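3.2 Setting and materials

The tabletop tasks were carried out in a single small room with white walls and a wooden floor laid in a herringbone pattern. Furniture was kept to what the tasks required. The work surface was a long white table set against the wall, with a plain top and T-shaped legs. The same table was used for every cloth task reported in this paper, so that differences between folds could not be put down to differences in height or finish.

Cloth items were drawn from a household set assembled under the name Itska. The set includes dish cloths, napkins, hand towels and microfiber towels, all of types that are commonly kept in a kitchen drawer. Items were washed once before use and stored flat. They were not ironed. Kenneth Drummond prepared the written folding guide, which asks for two folds along the long side and one across, with the label turned to the inside where the item has one.

The guide says little about how neat a finished fold should be. This was a deliberate choice. Earlier work under the Tosh protocol had scored folds against a template, and a large share of ordinary, usable folds were marked as failures. In the present study a fold was accepted if the item could be lifted and stacked without opening. Corners, flaps and exposed labels were noted separately.

Figure 4 shows the table and, in its last panel, a folded microfiber towel on the tabletop.
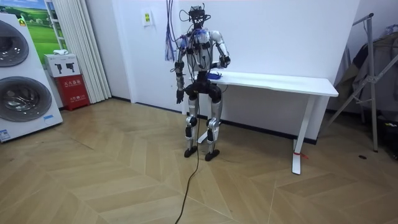
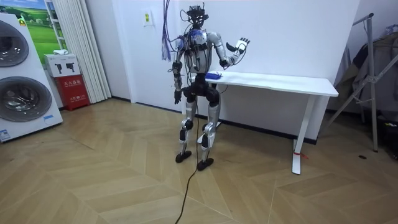
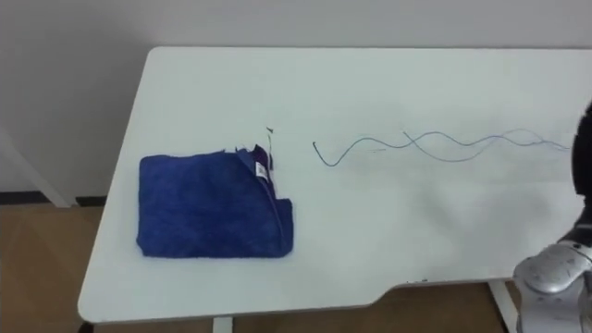
Figure 4. The room and work surface used for the cloth tasks. First and second panels: the table in its position along the wall. Third panel: a blue microfiber towel, folded, with an untidy upper-right corner and the label tag showing.

3.3 Recording of folds

Each fold was recorded on a one-page form. The form gives the type of item, its color, the number of layers at the thickest point, and the state of each of the four corners. A corner was entered as "closed" when all layers met, and as "open" when a lower layer could be seen beyond the one above it. A towel like the one in the third panel of Figure 4 would be entered as open at the upper right, with the label exposed.

In total, 2,079 forms were completed. Of these, 241 were set aside: 94 did not name the type of item, and the remaining 147 gave corner entries that did not agree with the photograph attached to the form. The forms set aside were kept in the archive but were not used in the results that follow.

Two raters read the forms independently. Where they disagreed – most often over whether a narrow flap should count as a separate layer – the photograph was reviewed by both and a joint entry was made. Raters were not told which version of the folding guide had been in use.

Microfiber items called for one further rule. The pile on these towels can hide the line where one layer ends and the next begins, and the two faces of a towel may differ in shade. Raters were therefore asked to judge layers by the edge of the cloth and to disregard any change in color.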